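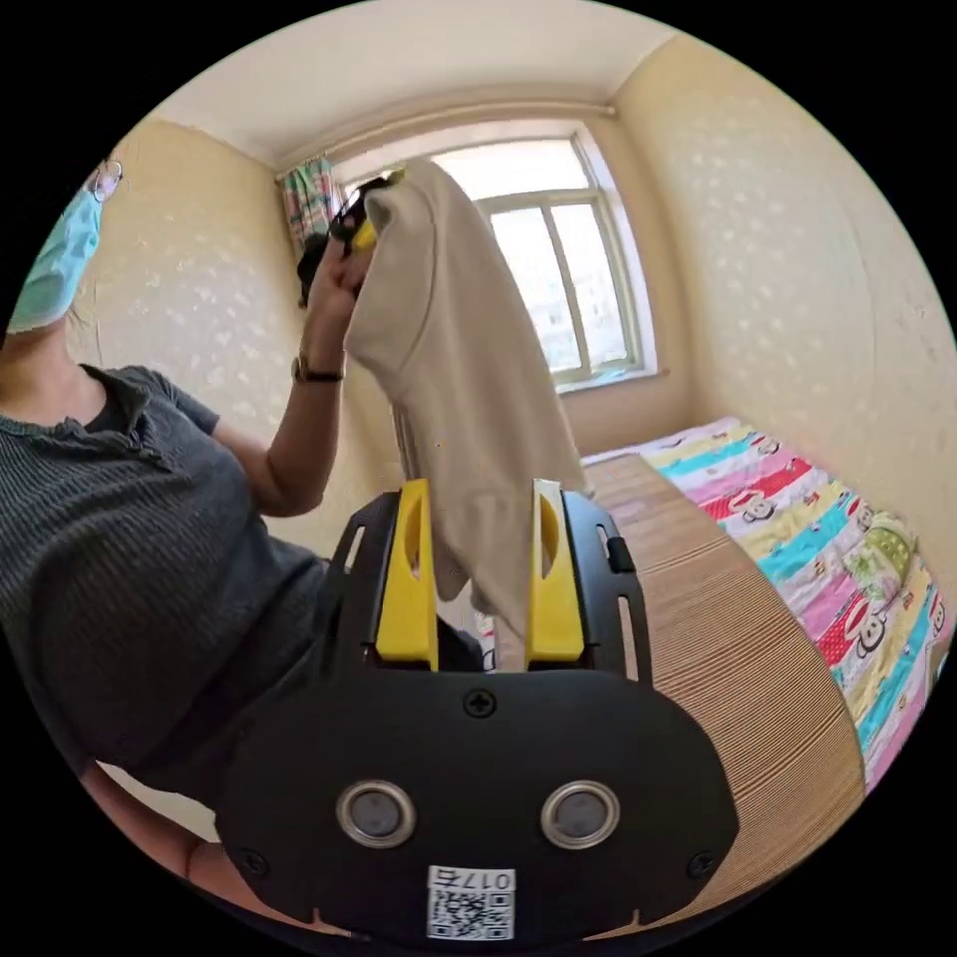 Section 4. Fitting the fingers and first handling check

4.1 Scope of this section

This section covers the final stage of assembling the Skavitz hand-held gripper: fitting the finger pair to the rails, closing the housing, labelling the tool and carrying out the first handling check with a garment. It applies to tools built at home from the Jaturley parts set and to tools built at the benches in the Prumell shared workshop.

Sections 2 and 3 must be completed first. A housing that has not passed the slide test in 3.6 must not be closed.

The text of this section was revised on Tuesday, June 11, 2019 and replaces all earlier loose sheets. Sheets headed "Skyrme fingers, draft" refer to the narrower finger and should be discarded.

4.2 Items required

Housing, with both rails attached
Finger pair, yellow, matched left and right
Finger carriers (2), from bag C
Centre screw, cross-head
Corner screws, from bag D
Screwdriver, cross-head, to fit both screw sizes
Steel rule
Soft brush
Lint-free cloth
Printed label

Fingers from different print runs are not always the same height. Stand the pair side by side on a flat surface before starting. If the tops do not line up, exchange the pair at the parts shelf or print both again.

4.3 Fitting the fingers

1. Place the housing on a folded towel with the lenses facing upwards. Do not remove the lens film yet.

2. Brush out both rails. Printed parts shed fine threads for some time after they are cleaned, and these collect at the foot of the rail.

3. Slide the left carrier on to its track until it clicks. Repeat with the right carrier. The two should now move together when either is pushed.

4. Offer the left finger to its carrier with the oval opening uppermost. Press down evenly with the thumb. Do not use a mallet.

5. Fit the right finger in the same way.

6. Open the fingers fully and measure the gap between the inner faces at the tip. It should be 70 mm. Measure again at the base. If the two readings differ by more than 2 mm, a finger is not seated and must be removed and refitted.

7. Close the fingers slowly. They should meet along the whole of the flat face.

Note: A slight gap at the tip only is acceptable on tools with new springs. It should be checked again after one week of use.

CAUTION: The carriers close under spring load. Keep fingertips clear of the rails while the housing is open. Children using the workshop must have this step done for them.

4.4 Closing the housing

1. Lay the cable in the channel and confirm that it does not cross either screw post.

2. Lower the back cover on to the housing. It should sit flush without being squeezed. If it rocks, lift it and look for a trapped cable at the lower edge.

3. Insert the corner screws and turn each one until it just touches the cover.

4. Insert the centre screw in its round recess and tighten it until it is firm.

5. Return to the corner screws and tighten them in turn. Stop as soon as resistance is felt. The plastic will strip before the screw does.

6. Peel the film from both lenses. Wipe with the lint-free cloth only.

CAUTION: Do not use window cleaner or any spirit-based product on the lenses or on the matte surface of the housing.

4.5 Labelling

The label goes near the lower edge of the housing, below the lenses. Press it down from the centre outwards. It must not cover a screw head. The reading direction of the label is not important for scanning, but the code must lie flat.

Left and right tools are labelled separately. Enter each tool in the build book against the same number as its label. Builders working at home should send their entries to Sioned Gape, who keeps the build book for all sites.

4.6 Weighing

Weigh the finished tool without its cable. The finger pair and carriers together should come to 68 g before fitting. If the weight is well above this figure, the fingers have probably been printed solid and will tire the wrist. Reprint them using the settings in Appendix B.

4.7 First handling check

This check requires two finished tools. Two people may take one tool each. A bedroom or living room is suitable, provided that there is good light and space to lift a garment at full arm's length.

Choose a plain, soft garment without buttons, zips or loose trimmings. A light-coloured shirt is easiest to see against the fingers. Remove bracelets that could slide over the hand. A close-fitting watch may be worn.

1. With the first tool, take hold of the garment near one end and raise it until the lower edge hangs freely.

2. Wait for the cloth to stop swinging.

3. Bring the second tool up from below with its fingers open, so that the lowest fold lies in the gap between them.

4. Close the second tool gently. Hold for 7 seconds.

5. Draw the tools apart until the cloth is lightly stretched. The garment should not creep through either pair of fingers.

6. Lower both tools to the table or bed and open them fully. The cloth should fall away without being pulled.

7. Exchange tools and repeat from step 1.

Should the garment slip at step 5, clean the finger faces with a barely damp cloth, allow them to dry and try once more. A second failure should be entered in the build book as "slip", together with the kind of cloth used.

Should the cloth catch on a rail at step 6, inspect the rail edges for rough print and smooth them with fine paper. The housing need not be opened for this.

4.8 Storage after the check

Tools are to be stored with the fingers open and the lenses facing away from the shelf. The workshop storage box has an inside length of 185 mm per bay and takes one tool without its cable. Cables are coiled and kept in the tray beneath.

Spring replacement is due each October. Replacement springs are issued by Lleucu Yorath at the Prumell parts shelf, on return of the old pair.

Continue to Section 5, Pairing and charging.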